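Print this page | E-mail this page

Gernamus Handling Cell - Equipment Progress Report
July 26, 2019

Purchasing for the first cell is complete except for the spare tooling. The arm, controller and mounting hardware were ordered through Dallholm under one purchase order. The controller shipped separately and held up commissioning by six days. No change to the approved total is requested for this period.

The tooling line needs a decision. The budget assumed a parallel-jaw gripper, quoted at $2,801 with fingers. Trials so far have used the long rod tool on the existing collar and ring, working on colored shape blocks set out on a maple board over pegboard. The blocks include a cube, a triangular prism, a hexagonal prism, cylinders, stars and a heart, and some are placed in pairs with the faces touching.

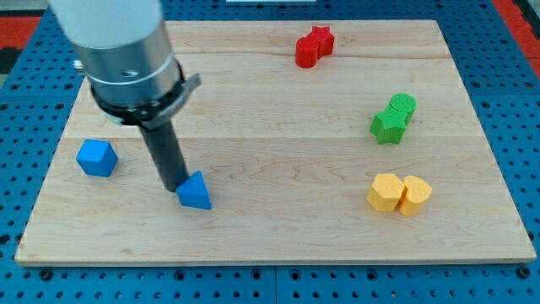 Touching pairs remain the harder case for planning purposes. A jaw gripper needs finger clearance on both sides of a part, and the Nunden layout does not guarantee it. We propose to hold the jaw gripper order until the paired trials are finished and to carry the $2,801 forward as committed but unspent.

Spares: two collars and one mounting ring are on the list. Dallholm quotes a lead time of 54 days on the collars, so that order should go out ahead of the tooling decision. The ring is a stock item.

The second cell at Nunden stays in the plan for November. Floor power is in place. Guarding has been quoted by Prokopenko only, and a second quote is required under the purchasing rules before we can commit. Software maintenance was left out of the original request and will appear as a separate line next period.

Comments (3)

fixturebench: Does the 54 days include customs? Our last collar order did not.

m_odell: Please list the guarding quote with and without installation next time. The two were mixed together in the spring report.

fixturebench: Agree on holding the jaw gripper. Check that the quote stays valid until November, though.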